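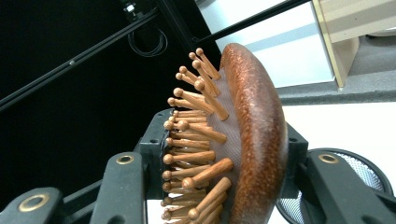
Lestoslow Residents' Association
Minutes of the March meeting

The meeting was opened at 18:30. The minutes of the previous meeting were accepted without changes. Present were 27 members.

1. Bus to Trisemard
The company Mugo wants to stop the last evening bus. Members who work late shifts are against it. It was agreed to write a letter to Mugo and to collect signatures until the end of the month. We have already more than 100.

2. Footpath by Fenden
The path is still under water after rain. The council offers gravel, but we must spread it ourselves. Accepted with one vote against.

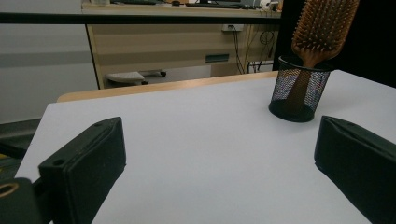
White table with light wood at its far side.

3. Summer fair
The budget stays at 1,000 pounds. The fair will be on the school field again - the school has confirmed this by letter. Two members asked for quieter music after 21:00. This was accepted.

4. Other matters
The street lamp at the lower bridge is not working. It will be reported again to the council.
The key of the notice board is still missing.

The meeting was closed at 20:10. Next meeting in April, same room.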